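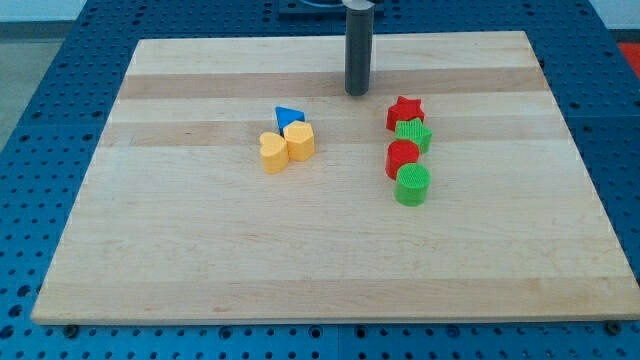 Werkstatt-Tipps: Schiebeversuche mit Stab und Klötzchen

Kurz zusammengeschrieben, weil wieder Mails kamen. Gilt für unseren Aufbau bei Velley: Roboter schiebt Formklötze auf einem Ahornbrett nach Ansage ("den grünen Stern zum roten Zylinder"). Modell heißt Stamuro, Vorgänger war Berier.

Brett. Ahorn, verleimt, glatt. Auf die Lochplatte schrauben, Bolzen dicht an die Vorderkante. Verrutscht es mitten in der Serie, kann man alles wegschmeißen. Dunkle Streifen im Holz ruhig drin lassen, haben bei uns nichts verschlechtert.

Reinigen: trockenes Tuch. Kein Öl! Klötze rutschen sonst zu weit und die Werte passen nicht mehr zum April.

Stab. Runde Spitze. Mit Kante hakt er an den Sternen ein und dreht sie bloß. Spitze soll über dem Brett schweben, nicht kratzen. Blatt Papier drunter durchziehen, fertig.

Klötze. Herz und Fünfeck sind bei uns beide gelb, das ist Absicht: so muss das Modell auf die Form achten. Ebenso rot/grün bei Stern und Zylinder. Wer nur nach Farbe sortiert, merkt den Fehler erst spät.

Startlage. Nicht jedesmal schön verteilen. Ruhig Grüppchen, Klötze fast aneinander, vorne Brett frei lassen. Genau da hat Berier versagt, der schob immer gleich die ganze Reihe mit.

Licht von oben, weich. Schreibtischlampe aus.

Zahlen, weil gefragt wurde: 556 Läufe, davon 459 gelungen. Abbruch nach 2 Minuten. Die ersten 500 mit Startlagen von Hand, der Rest nach Menon-Liste. Unterschied klein, die Liste spart aber viel Diskusion.

Auswertung kommt extra, sobald die Tabelle sauber ist.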